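Subject: Re: [trutisstead-swap] Red board thing

On April 15, 2024, the Trutisstead list wrote:
> Clearing the desk before the move and I've found a flat red thing,
> matt, stiffish, either a folder or a board. Is it the cover of the
> Altik planner set? If so does anyone want it, or do I bin it?
> Also going: 2 Osura desk trays, one with a lid.

Please don't bin it. I have been without a decent flat surface since November, when mine went under a leaking radiator, and I've been leaning on a cereal box like a student.

I can't swear to Altik either. Theirs had a stitched edge as far as I remember - then again I also remembered it as green. Is it this one? 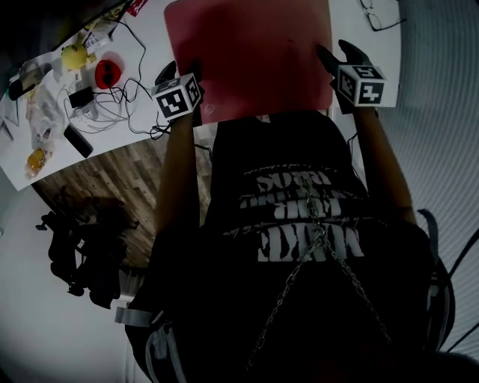
Red board, gloves on, apple to the left.

There's a lighter mark near one of the bottom corners, which I can live with. If it opens, it's a folder and I'll keep the gas bills in it. If it doesn't, it's a board and the gas bills can stay in the fruit bowl.

Yes to the tray with the lid as well. I can be outside Kocabaş from 10 and will wait 15 minutes, or longer if they've got the lentil soup on.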